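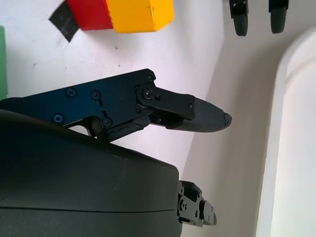 Etico two-finger gripper kit, for home and shared-workshop arms

We started making the Etico because we wanted a gripper we could mend ourselves on a weekday evening, with a hex key set and a small Phillips screwdriver and not much else. It has grown up a bit since then, but you can still have both fingers off and back on again before the kettle has gone cold!

The finger plates are flat metal with a dark navy finish, and they're held on with ordinary Phillips-head screws. Two of the holes are slotted, so you can nudge the plate along before you tighten up. Do spend a little time on this. Close the fingers gently on a slip of paper, see that it's held evenly, then nip everything up and try again – most of the wobbly grips people write to us about are cured this way.

The tips are matte black and narrow to a blunt point, and they do wear. Please treat them as you would pencil leads and keep a spare pair in the drawer. A tip with a small chip will usually carry on with toy blocks and the like, but change it if you're picking up anything thin.

The kit fits the Drurkeren wrist as it comes. For the older Naidu wrist you'll need the adaptor ring, so tell us which arm you have when you order and we'll pop the right one in the box.

In the box
Two fingers, ready assembled
One pair of spare tips
Screws, with a few extra for the ones that roll under the bench
Printed fitting sheet

Weight: 510 g
Largest load: 300 g
Opening: 35 mm

Kits are put together in batches at our workshop in Ferninis, and the next batch is due in November. If you share an arm with other people, it's well worth writing your slot settings on the fitting sheet and pinning it up nearby.

Spare tips, plates and hinge screws are all sold separately on the parts page.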